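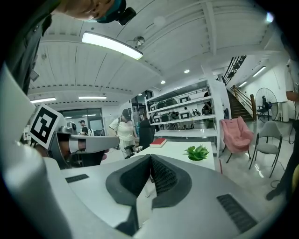
The lighting in the big room has been on my list since I took over the upkeep of it, and in June I finally sat down with a notebook and did the survey properly. What follows is mostly for my own reference, with a few remarks for anyone who has a similar room: white ceiling in long panels, exposed beams, a stair on one side with its own sloped ceiling, shelving towards the middle and a large glazed opening on the left.

The long fluorescent fittings do most of the work. They were put in before my time and there is no paperwork for them, so I had to take one cover down to read the label. The tubes are 900 mm long overall. I had been sold 846 mm tubes the previous winter by a supplier who was sure they were the right ones, and these have been sitting in the cupboard ever since, as they fit nothing in the building. If anyone local has a use for them, please collect.

I borrowed a light meter from Efa Meredith, with a typed sheet of instructions taped inside the lid of the case. The sheet is better than the manual. Hold the sensor flat, at the height of the work, stand back from it, wait for the reading to settle, write it down before moving. I took readings at desk height and again at floor level, first with the daylight and then at nine in the evening with everything switched on.

The highest figure was 1075 lux, on a desk close to the glass at midday. Without daylight the same desk is ordinary. The lowest was 44 lux, on the bottom shelf at the back of the shelving, in the evening. That is the figure I was after. People have complained for a long time that they can't read the labels down there, and I had assumed they needed glasses or bigger labels.

The recessed downlights over the shelving are the cause. They are small and round and set in a line above it, and they look as though they ought to light the shelves. What they light is the top of the shelves. Anything stored up there is very clearly visible. Two shelves down, the edge of the shelf above throws a hard shadow across the front of every box, and the further down you go the worse it becomes. Brighter lamps would deepen the contrast and leave the bottom row much as it is.

I considered three remedies. The first was to move the downlights forward so that they shine on the face of the shelving at an angle. This means new holes in the ceiling and making good the old ones, and I am not a tidy plasterer. The second was to fit a strip under each shelf. I priced a Miveck kit and a Gindell one. The Miveck has the better diffuser but its connectors are stiff and stick out at the end, where somebody will catch a sleeve on them. The Gindell is plain and the driver can be mounted out of the way. The third was to shift the rarely used boxes to the bottom and the everyday ones to waist height, which costs nothing.

I did the third on a Saturday and it dealt with most of the complaints. I have ordered a single Gindell strip for the lowest shelf as a trial and will see how it behaves before buying more.

The stairs gave me less trouble than expected. There are two strip lights on the slope of the ceiling and the treads are evenly lit from top to bottom. The switch is another matter - it is at the foot of the stairs only, so whoever is last down has to come down with the lights on, and whoever is first up in the morning has no way to turn them off from above. A second switch would need a new cable run inside the wall. I have asked for a quote.

Glare is harder to measure with the equipment I have. The method I used was to sit in each chair in turn, look straight ahead, then look up slightly as you do when somebody speaks to you. At two of the desks a long fitting sits directly in the line of sight. Turning the desks by a quarter fixed one of them. The other can't be turned without blocking the way through, so I have a sheet of Pletent diffuser film to cut to size and lay inside the cover.

Cleaning made more difference than I would have guessed. I washed one cover in warm water with a drop of washing-up liquid, let it dry on its edge and refitted it, and the reading beneath it rose enough that I have now put all the covers on the list for the autumn. Do not use the spray sold for windows, which left streaks on the one I tried. The Intarasuk cloths are fine for the dry wipe afterwards, though they shed a bit on first use and want rinsing.

Still to do: label the switches, test the emergency fitting, return the meter to Efa with a fresh battery in it.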